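The Edet Adjustment

The claim concerned a water meter in the village of Edet, serial number ending 2336, and it reached the Dusitz office in February with the wrong form attached. Ľubomír Jireš read it twice, replaced the form, and put the file on the left side of his desk, where he kept matters that required travel.

The facts as stated were these. The meter served a house that had been shut up for nine years. During that period the register had advanced at a steady rate, equal to the use of one person living carefully. Stitavmont, which supplied the water, had billed for it. Drernotmont, which insured the estate, had paid the bills without comment and now wanted the money back.

Jireš took the early bus. He carried a flashlight, a stopwatch, a two-liter measuring jug and a sandwich.

The house was cold and in fair order. He closed the main valve and watched the dial for an hour. It did not move. He opened the valve, shut every tap, and watched for another hour. It did not move then either. He recorded both results. A leak would have shown in the second test. A faulty register would normally have shown in the first.

At twenty past four in the afternoon the dial began to turn.

It turned for the time needed to fill a kettle and stopped. Jireš went through the rooms. All taps were shut and the sink was dry. He wrote down the time and the volume, and sat on the stairs to eat the sandwich.
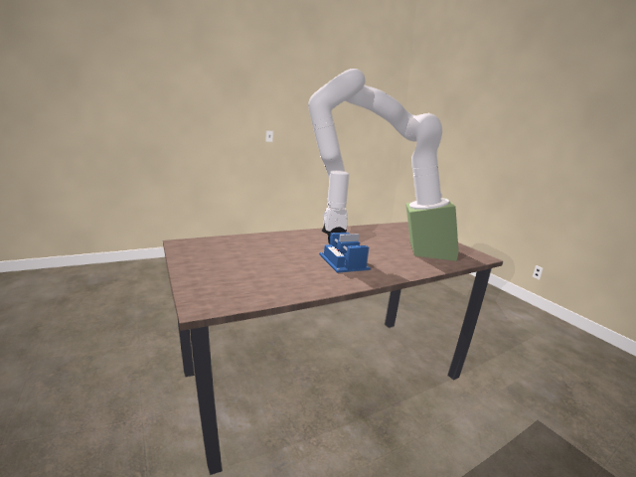
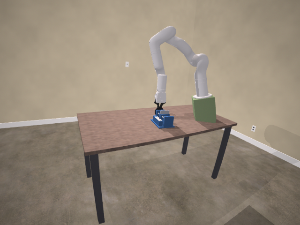 The second draw came at six and was longer. He timed it and got a flow consistent with a kitchen tap opened halfway. He was in the kitchen during this draw, with his hand on the tap, and felt no vibration in the pipe. The kitchen had been left with little in it: a stove, a shelf, and a rectangular table with a brown top, on which he set the jug and the notebook. He considered a branch line. The drawings showed none, and the floor gave no sign of having been lifted. He considered a neighbor, but the nearest house was on the other side of the road and had its own well.

At nine the dial moved for the length of a bath.

He stayed through the night, which the travel rules allowed if the last bus had gone. He heard no water. At ten to seven there was a short draw, then a shorter one, in the order of a person who washes and afterward rinses a cup. Jireš entered them in the table under the others. He had lived alone for a long time himself and noticed that the figures were close to his own.

The report ran to two pages. It stated that the meter was accurate within tolerance, that no leak was present, and that the recorded volume had been consumed. Under "Consumer" he wrote "one." The form had a second box for the name, and he left it blank.

Drernotmont appealed. The appeal was denied on the ground that water used is water owed. Stitavmont asked whether, the house being unoccupied, the supply could now be cut off.

Jireš kept that letter on the left side of his desk for a week. Then he replied that the account was in regular use and paid up, and that he could find no basis for disconnection.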